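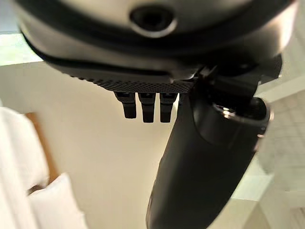 Handgelenkkamera, Blick auf Gehäuseunterseite und Finger

Forum der Robotik-AG > Projekt Ristell > Greifer und Kamera

palamarchuk_k
Stand August: Die Handgelenkkamera ist montiert, der Finger ragt weit ins Bild. Für die Aufgabe im Latton-Wettbewerb (Becher umsetzen, 9 Positionen) bleibt mir damit zu wenig Sicht auf den Tisch. Ich schlage vor, die Kamera stärker zu neigen. Gegenmeinungen?

Vichien Panyasiri
Dagegen. Der Finger soll im Bild sein. Ohne sichtbare Fingerkontur lernt das Modell den Abstand zum Becher nicht. Im letzten Halbjahr hatten wir den Finger maskiert und lagen bei 60 von 100 Griffen.

palamarchuk_k
Die 60 kamen vom alten Regler. Der hatte Totzeit ohne Ende, das kannst du nicht der Maske anlasten.

limis7
Welche Belichtung fahrt ihr? Wenn ich die Kamera zur Decke drehe, zieht alles Schlieren.
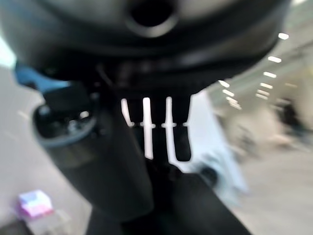 Belichtung und Bewegungsunschärfe

limis7
Die Schlitze in der schwarzen Platte sind noch gut zu erkennen, die Deckenleuchten dahinter nicht mehr sauber. Für Merkmalspunkte im Hintergrund taugt so etwas nicht.

Lambros Kontogiannis
Belichtungsautomatik abschalten und Zeit fest einstellen. Bei uns steht sie auf 1/1000 s, Verstärkung nach Bedarf. Rauschen stört das Training weniger als Unschärfe.

palamarchuk_k
1/1000 ist für den Raum zu dunkel, habe ich getestet. Außerdem flackern bei mir dann die Leuchten.

Lambros Kontogiannis
Dann 1/100, das passt zum 50-Hz-Netz. Dafür das Handgelenk langsamer drehen. Im Ristell-Skript ist die Winkelgeschwindigkeit ohnehin zu hoch angesetzt.

Vichien Panyasiri
Einspruch zum langsameren Drehen: Die Zeit zählt im Wettbewerb mit. Ich würde Bilder oberhalb einer Gelenkgeschwindigkeit verwerfen und den Rest behalten. Steht als Option im Skript, ist nur auskommentiert.

limis7
Verwerfen heißt Lücken in der Sequenz. Mit dem Netz vom letzten Jahr geht das, mit dem neuen bin ich nicht sicher.

palamarchuk_k
Gut, ich nehme beide Varianten mit gleicher Kameraneigung auf, je 100 Durchgänge. Halterung bleibt bis dahin, wie sie ist. Wer noch eine Schablone für die Becherpositionen hat, bitte in die Werkstatt legen.

Vichien Panyasiri
Schablone liegt ab 16 Uhr im Schrank, oberes Fach. Bitte den Versatz zum Nullpunkt ins Protokoll eintragen.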